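Skultwood handheld set, data card

Last edited June 12, 2021 by Toivo Ahonen

What this is

Skultwood is a set of short recordings made with hand-held grippers. A person holds a gripper, does a small job with it, and the camera on the gripper records what happens in front of the fingers. We use the recordings to train a policy that is later run on an arm with the same fingers fitted. There are 3000 recordings in the full set. Of these, 2000 are in the training part and the rest are held back or still being checked.

The set was gathered at the Skerport site and one smaller room at Clarnow. Daniyal Bangash ran the sessions at Skerport and wrote most of the recording notes. Questions about labels should go to him, questions about file layout to me.

What is in a recording

Each recording is one folder. It holds the video from the gripper camera, a text file with the finger opening over time, a pose track, and a short note typed by the person who made it. Some of the early notes are blank. We left them blank instead of guessing later.

The lens is a very wide fisheye. The corners of the picture are black and straight lines come out curved, walls most of all. We ship the video as recorded. A script called flatten is in the tools folder if you want a straightened copy, but you lose a good deal at the sides and our own training does not use it.

The gripper's own fingers are always in view near the bottom. Please don't crop them out. The first version of the loader did, and the policy trained on it closed too early on nearly everything.

Sessions

Most sessions have one person and one gripper. The two-gripper sessions are in the folder named pairs, and the grippers carry square printed markers so that one can be found in the other's view. If a marker is tilted well away from the camera the detection drops out for a while. Those stretches are flagged in the pose file with a zero in the last column, and the loader skips them unless told otherwise.

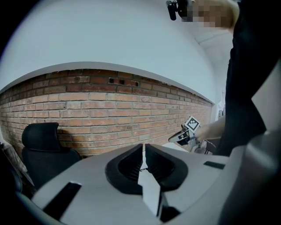
Before each session the two clocks are lined up. We do this by opening and closing both grippers together at the start, then matching the finger tracks afterwards. The offset is written at the top of the pose file. In 20 of the pair recordings the match was poor and the offset was set by hand — these are listed in offsets_manual.txt. They are fine for looking at but I would leave them out of anything that depends on timing.

Rooms and background

The rooms were used as they were. Furniture stays where it stood and people other than the one recording sometimes come into view. Faces are pixelated before release. The pixelation is coarse and often takes in a hand or sleeve near the face, so don't rely on those regions for hand tracking.

Background variety is poor. A lot of Skerport was recorded in the same few spots, and a model can learn the wall if you let it. Split by room, never by recording. The split files in the repository already do this and the older random split has been removed.

Labels

There are 7 task labels. Each recording has exactly one. Where a person did something else halfway through, the recording was cut at that point and the second half dropped. Calibration and warm-up clips have the label none and are not counted in the training part.

Success is marked yes, no or unclear. Daniyal marked all of them from the video. A second pass by someone else has been started but covers only the Clarnow recordings so far.

Known problems

The finger opening reads slightly wide on the gripper we call Ezeani, after its label. Subtracting the resting value at the start of each clip fixes most of it.

Sound was recorded on some clips and has been stripped from all of them.

A few folders have a pose track that ends before the video does. The loader trims the video to match and prints a warning.

Changes

The next version is planned for September and should add the rest of the second pass on success marks. Folder names will stay the same. The pose file will gain one column — a tracking score — placed at the end, after the flag, so any code that reads the flag as the last column will need changing.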